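Dishwasher in the Enmont unit stops mid cycle, E-drain light, water left in the bottom
3 min read

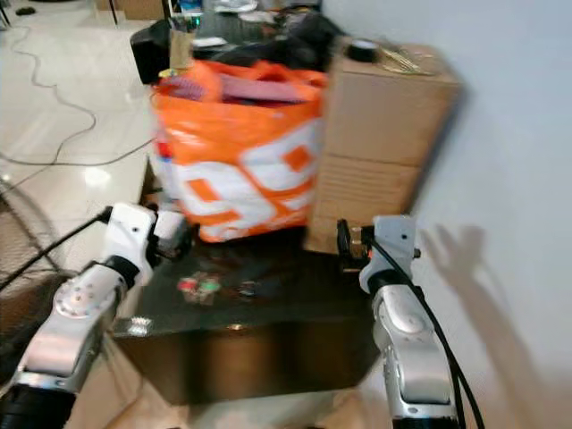
Opened 2020-03-12. Status: closed, see end

Machine is a Salminen, the narrow one, came with the unit. Runs the first wash fine. Then it hums, stops, drain light blinks. Door unlocks but there's an inch or so of gray water sitting over the filter. Happens on Normal and on Heavy. Haven't tried Rinse.

What I'd done before opening this:
- power off at the breaker, left it off 2 minutes, back on. Same light.
- pulled the filter, rinsed it. Was greasy but not blocked. Same light.
- ran it empty. Same light, a bit later in the cycle.

Reply from Bravow support was to clean the filter. Already did, wrote that in the first message. Second reply asked for the model plate, which is on the inside edge of the door and half worn off. Sent what I could read.

Update
Bailed the water out with a cup and a sponge. Took the small cover off next to the filter well, one screw, and felt around for the impeller. Turns by hand, kind of jerky, which the manual says is normal for this type of pump. No glass, no olive pits. Found a twist tie. Got excited. Not the twist tie.

Put it back, ran Normal again. Stopped at 28 minutes. Timed it this time. Ran it again, stopped at 28 again. So it's stopping at the first drain, every time, that's useful at least.

Update
Support says could be the hose. Pulled the machine out from under the counter, which is a job by itself becuase the front feet have to be screwed all the way up first or they catch on the floor edge. Lay a towel down. Shut the water off at the valve under the sink, don't skip that.

Hose was not kinked. Took it off at the sink end and put it in a bucket, started a cycle, waited. Drained perfectly. Whole lot went in the bucket, no light. So pump is good, hose is good, board is probably good. Problem is on the sink side.

Told support. They wanted to send a new pump anyway. Said no thanks.

Update
The hose goes into a plastic spigot on the sink drain, and the spigot was closed up to almost nothing with gunk. Hard white stuff with grease on top. You could get a toothpick through it and thats all. Scraped it out with a small screwdriver, then an old bottle brush. Took 3 goes. Smelled terrible.

Also the hose had been run flat along the floor with no high loop. Manual wants it up near the underside of the counter before it drops to the drain. Without the loop sink water can run back into the hose, so that's likely where the grease came from. Screwed a clip to the cabinet wall and looped it. The clip in the Brollach hardware bag was too small, used a bigger one from the drawer.

New hose clamp while I was in there. Old one was the spring kind and had lost its grip.

Test after all that:
Rinse - drained, no light
Normal - ran to the end, no light, floor of the tub clear
Heavy - ran to the end, same
Checked under the sink with a dry paper towel after each one. Dry.

Left the kickplate off overnight in case of a slow drip. Nothing. Kickplate back on.

For whoever gets this next: if the light comes on at the first drain, do the bucket test BEFORE taking the pump cover off. It's ten minutes of work and tells you which side of the hose to look at. I did it in the wrong order and lost most of an evening.

Still open, low priority: top rack sticks on the left when it's full. Wheel looks worn. Will order one in April with the rest of the parts.

Support asked me to rate the ticket out of 100. Skipped it.

Closing.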